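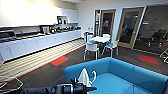 Most office kitchens are planned for coffee. The drawings show a sink, a row of cabinets, a place for the microwave and a table where people can eat lunch, and the budget usually stops there. What people do in these rooms is a longer list. They sew on buttons, charge bikes, wrap birthday presents, soak stained ties in the sink and press shirts before a meeting. An iron standing upright on a bright blue sofa, across from a long run of white cabinets, is a fair picture of how a shared break room gets used once the designers have left.

Waredden, a business park on the north side of town, has 38 break rooms spread over its buildings. The management office there keeps a list of items that tenants ask for after they move in. For years the top request was a second microwave. Last year it was an iron.

The change makes sense to anyone who has watched how people get to work now. More of them bike or run in and carry a shirt in a bag. Others keep one good jacket at the office and wear a sweater the rest of the time. A shirt that has spent an hour folded under a laptop needs five minutes of attention, and there is no good place in most offices to give it.

So the iron ends up in the kitchen. The kitchen has outlets at a useful height and water at the sink, and it is the one room where standing in your socks with a pressing cloth won't interrupt a call. The trouble is that it was never given a surface. Counters fill up with coffee makers and kettles. Round tables look promising until you try to lay out a sleeve on one. Laminate and some stone composites can mark under direct heat. The sofa is soft and close to hand, and it is the worst choice in the room for the ironing itself.

Upholstery is the main worry. Many of the fabrics used on office seating are polyester or a polyester blend, chosen because they clean up well and hold a strong color. Polyester goes shiny when it gets too hot, and after that it melts. The mark can't be brushed or washed out. At Fendside, a shared studio building that rents desks by the month, replacing one scorched seat cover cost $432, and the new fabric came from a different dye lot. The cushion now sits at the end nearest the wall.

Fendside handled the problem with a cupboard. One tall cabinet at the end of the kitchen was cleared of paper cups and fitted with a wall hook, a heatproof rest and a folding tabletop board. The whole job came to $170, with the iron included. The board is stored upright behind the door and opens on the counter when somebody needs it. A card inside the door gives the settings for cotton, wool and synthetics, plus the name of the dry cleaner down the street for anything with beads on it.

The tabletop board deserves more credit than it gets. Full-size boards are awkward in a shared room. They block the path to the fridge and squeak when they open, and once up they tend to stay up all afternoon. A tabletop model does the collar, the cuffs and the front of a shirt, which covers what shows under a jacket. For those who won't put up with even that, a wool pressing mat rolls up and fits in a drawer. Wool mats hold heat, so the surface beneath still needs some thought. A folded towel under the mat helps.

Steamers are the other option. Jirlow, a small design office that moved into a former print shop in October, bought a handheld steamer first and an iron two months later. The steamer was fine for knits and dresses. It did very little for a cotton shirt with a creased placket. Both now live on the same shelf, and the steamer gets used more by people heading out in the evening than by anyone arriving in the morning.

Storage matters more than the model of iron. An iron needs to cool before it goes into a closed cabinet, and in a shared room the person who used it has often gone back to work by then. An iron that switches itself off is worth the extra money. A metal or silicone rest gives it a place to wait. Empty the water tank after each use, too, or the next shirt may get a brown spot on the pocket.

Modise, which fits out break rooms for small companies, has begun drawing what it calls a care corner into its plans. It takes up the width of a single base cabinet. There is a pull-out shelf with a heat-resistant top, an outlet with a timer, a mirror on the inside of the door and a drawer for a lint roller and sewing kit. As an add-on to a new kitchen it is priced at $273. Two of the early clients asked for a second drawer, mostly for shoe polish.

Older kitchens can get most of the way there without a carpenter. Pick a spot away from the sink, with its own outlet. Give the iron a rest and a shelf, and put the board or mat within arm's reach of both. Leave the sofa for sitting.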